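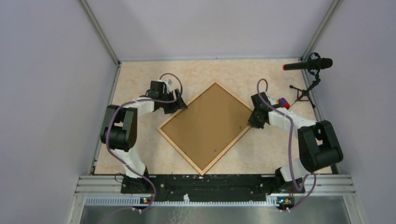

Corkboard Notes: what's in the folder

Clostmont is a collection of pictures and short notes on the least glamorous object in any office, the framed corkboard. Sunita Bhatt started it. Catríona Mac Carthaigh keeps the notes legible and removes most of Sunita's adjectives.

Contents

boards/ holds 900 pictures, one board per file where we could manage it.
notes.csv has one row per picture, with columns for face, frame, angle, surface and remarks.
old/ is what it sounds like. Please don't open an issue about old/.

How we write things down

Face: color first, then wear. Tiny dark specks go in as "specks or pinholes" unless you are prepared to defend one or the other. We had that argument in March and it took up most of an afternoon.

Frame: "light wood" or "dark wood" will do. If you can name the tree, keep it to yourself.

Angle: "square" if the edges run with the picture, "diamond" if the board is turned to roughly forty-five degrees. The board at the top of this page is a diamond. Anything in between is "crooked," a technical term.

Surface: whatever the board is lying on or hanging from. A beige marble-patterned mat is "mat, marble pattern," and never "marble."

Known problems

The remarks column has some 3,000 words in it and Sunita wrote most of them. Rows from before the Drurari import spell "cork" in 2 ways.

Reuse

Take what you like and credit Clostmont. Corrections to Catríona, compliments to either of us.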